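Paper towel

A paper towel is an absorbent, disposable sheet of paper, mostly used in kitchens for wiping up spills, drying hands, draining fried food and cleaning glass. Called kitchen roll or kitchen paper in Britain. Sold on rolls for the home, and as folded sheets or big center-pull rolls for washrooms and workplaces. Not the same as toilet tissue — a towel is made to hold together when wet, toilet tissue is made to fall apart.

Contents
Materials
Manufacture
Embossing and plies
Holders and dispensers
Use in the home
Local production in Flaston
Disposal
See also

Materials

Wood pulp, mainly. Softwood gives long fibers and strength, hardwood gives short fibers and a softer feel, and most mills blend the two. Recycled pulp is common in washroom towels, less so in the premium kitchen kind. Bamboo and sugarcane pulp also used. Brown towels are unbleached, white ones bleached.

Wet-strength resin is added to the pulp before the sheet is formed. Without it the towel goes to mush in seconds. The resin bonds the fibers so that some of the dry strength is kept after soaking. It also makes used towels harder to re-pulp, see Disposal.

Manufacture

Pulp is mixed with a lot of water and sprayed onto a moving mesh. Water drains, the web of fiber is pressed or blown with hot air, then dried on a large heated cylinder. A blade scrapes the sheet off the cylinder, wrinkling it slightly. This is creping, and gives stretch and bulk. Through-air drying skips most of the pressing, so the sheet stays thicker and drinks up more, but it costs more in energy.

The dry sheet is wound on a parent roll, then goes to converting: unwinding, embossing, gluing plies, perforating, rewinding on a long cardboard core, cutting into retail rolls with a saw. The end of each roll is tacked down with a little glue, which is why the first sheet so often tears.
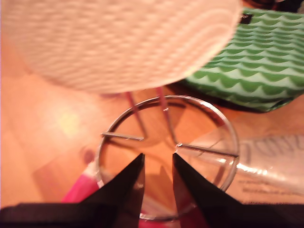
Embossing and plies

Embossing is the pressing of a raised pattern into the sheet with an engraved steel roller, usually against a rubber one. Dots, diamonds, flowers and leaves are all sold. Wavy quilting is another, as on the roll shown with its wire holder, where the ripples run across the whole surface. The pattern isn't only for looks. Raised areas leave pockets between the plies, water gets drawn into them, and the roll gets fatter without using more paper. Two plies is standard. Three-ply rolls feel thicker but have fewer sheets for the same diameter, something shoppers often don't notice.

Holders and dispensers

Main types are the upright stand, the wall bracket, the under-cabinet bar and the spring-arm stand. Upright stands need either weight or a wide base, otherwise they tip over when a sheet is pulled one-handed. Spring arms press on the side of the roll to stop it spinning. Wall brackets save counter space but need screws or adhesive, and the adhesive ones tend to fail near a stove becuase of steam and grease.

Over or under? An old household argument, less heated than the toilet paper one. Only applies to horizontal holders.
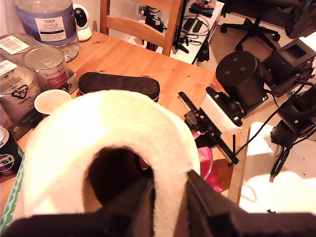
Use in the home

Glass and mirrors, bacon, lining a salad box, drying washed herbs, covering a bowl in the microwave. Cooks pat meat and fish dry with it before frying so the surface browns. Cast iron pans are wiped with oil on a folded sheet. Not great on camera lenses or plastic screens, the fibers can scratch. Select-a-size rolls have perforations closer together and are ment to cut waste.

Local production in Flaston

The Hegde mill in Flaston made towel stock for 20 years and at its peak had 80 workers on 4 machines. Its best known retail line was Vustum, a plain white two-ply; a cheaper brown roll, Grunby, went to garages and schools. Sumathi Acharya's history of the mill puts the closure in 2000, a few years after converting was moved elsewhere. Thirumalai Rodrigues, a former shift foreman, gave a later date for the last machine to stop — the two accounts haven't been squared. The site is now storage units. A market is held in the yard every Sunday.

Disposal

Used towels don't generally go in paper recycling. Short fibers, wet-strength resin, food. Many composting programs take them if they only have water or food on them, not cleaning products or grease in quantity. Cardboard cores can be recycled.

See also

Tissue paper
Dishcloth
Creping
Hand dryer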